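Topic: Carpet in a rented office, old glue lines, what to do?
Board: Floors and walls

violeta_s
Posted in August
Good evening to all. I have a small office on the first floor of an old building, 86 square metres, and last month the old carpet was taken out. Under it there is a concrete floor with hard yellow glue in lines. The landlord, Mr Figueroa, says I can put any floor I like, but I must pay for it and leave it when I go. My lease has 4 years more. I think of carpet tiles, because one can change a single tile when somebody spills coffee. Must I remove all the glue before? And is it a mistake to choose stripes? My colleague says stripes make people dizzy.

callum_p
Stripes are fine. Don't lay them all the same way unless your walls are truly straight, which in an old building they won't be. Quarter turn every other tile and no one will ever see the joints.

As for the glue, scrape the ridges, leave the stain. You only need it flat.

Ulises V.
I do not agree with Callum about the quarter turn. With a plain tile yes, but with a stripe it becomes a chessboard, and after two weeks I could not look at it any more. In our workshop in Holeveck we laid them all in one direction, along the long wall, and I am content until today. It is true that the first row took me a whole morning.

callum_p
A whole morning for one row? That is rather my point.

Ulises V.
Yes, but I did the row one time and I look at the floor every day.

reece_c
Before anybody scrapes anything: how old is the glue? If it is black and the building is old, get it tested first. Yellow is usually less of a worry, but I would still ask. Don't use a sander on it.

Also ask the landlord to put in writing that you can leave the tiles. Mine said the same as yours, and when I left he wanted bare concrete.

violeta_s
Thank you, Reece, I did not think of this. I have written to Mr Figueroa and he answered the same day that he will add one line to the contract. He believes that the glue is from the last tenant and not older, and he will look for the invoice.

I have now two offers. Urard has a thick tile with a heavy back, which they say can lie without glue. Bevau is cheaper but it needs a sticky fixer under it. Does somebody have experience with tiles lying loose? We have chairs with wheels.

reece_c
With wheels I would use fixer, at least under the desks. Loose tiles are all right in a room where people only walk.

callum_p
Agree with Reece for once. And order 4 extra boxes from the same batch. The grey changes from one batch to the next and you will see it in daylight.

Ulises V.
Four boxes is too much for such a room! I bought 2 and one of them is still closed. But about the batch he is right. Ask the shop to write the batch number on the bill.

One more thing, Violeta. Let the boxes stand open in the room for a day before you lay them, so that they take the temperature. And for the grey stripe, mine do not show dust so much as the plain dark ones in the corridor. I vacuum in the direction of the stripe, it goes easier.

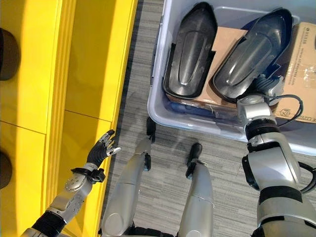
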